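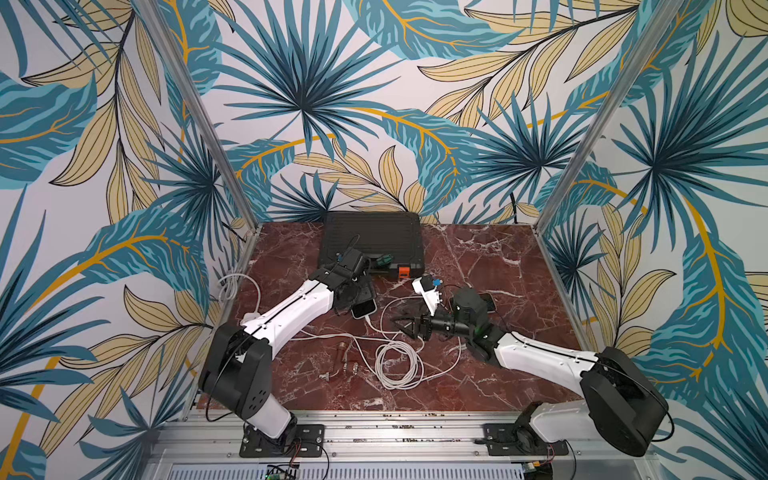

Two arms at a kitting cell at Gratska, with charging cables, phones, a hard-shell case and a few plumbing fittings on the worktop.

Arms on the Small-Goods Line
August 24, 2018
By Joana Macedo

The sorting floor at Gratska handles what its clients call mixed returns. A carton arrives from a retailer, a hotel or an insurer, and the contents have to be separated, identified, matched to an order number and sent on. For most of the company's history this was done at long benches by people with a scanner and a set of trays. Since January, part of it has been done in cells, each with a pair of robot arms.

The change is smaller than the trade press would suggest. There are 8 cells. In the first full month of operation they processed 3,815 items, and 584 of those were passed to a person because the arms could not complete the pick. The benches are still staffed on both shifts.

Cables account for the largest share of the handoffs. A boxed product has a fixed shape and a known center of mass. A charging cable has neither. When several are loose on the same surface, the software has to decide which visible segment belongs to which cable, where it can be gripped, and what will move when it is lifted. A two-finger gripper can hold one segment well. It cannot feel that a second cable is coming along with it, and in the current setup the only check is a weight reading taken at the tray.

Small metal parts are a different problem. Pipe fittings reflect the overhead lights, and a polished ring can give the depth sensor nothing usable. The vendor, Clerik, has changed the exposure settings twice. The second change helped with copper and made no measurable difference to the silver-colored parts.

Phones are the easy case. They lie flat, their outlines are simple, and a grip across the short sides rarely slips. A phone with a cable still plugged in counts as two objects joined together, and the procedure calls for one arm to hold the phone while the other pulls the plug. Cycle time for that sequence was the subject of most of the spring's engineering meetings.

The people who work beside the cells are called cell attendants. The title did not exist last year. It was filled from the benches, after a training course of 12 days, and it carries a higher hourly rate. An attendant loads the surface, clears failed picks, and enters a reason code for each one. The codes go to Clerik at the end of the shift.

Attendants I spoke to described the work as less tiring on the hands and more tiring on the attention. At a bench, a sorter sets the pace and can slow down near the end of the day. At a cell, stops arrive when they arrive. One attendant keeps a paper tally of her own stops next to the official log, which rounds to the nearest minute. Another said the reason codes were written by someone who had never untangled a cord. "Half of what I see is code nine," he said. Code nine is "other."

The supervisors' concern is skills. A bench sorter learns to tell two similar fittings apart by thread and weight, and that knowledge builds up over months of handling. Attendants handle only the items the arms reject. Gratska now rotates them back to the benches one week in four, a schedule that was requested by the floor and approved after some argument over the pay rate during bench weeks. The higher rate was kept.

No positions have been cut so far. Seasonal hiring was reduced last winter, before the cells were running, and the company does not attribute the reduction to them. Its order-matching software, Millet, was replaced in the same period, which makes the labor figures hard to separate.

A second site, Calora, is due to receive cells next year. The plan there is to leave cables at the benches entirely and give the arms cases, phones and boxed goods. Staff at the first site have asked for the same arrangement. A decision is expected after the next software release, which is supposed to include a revised list of reason codes.

14 comments | 37 shares

Contact the editors | Copyright 2018. All rights reserved. | Back to top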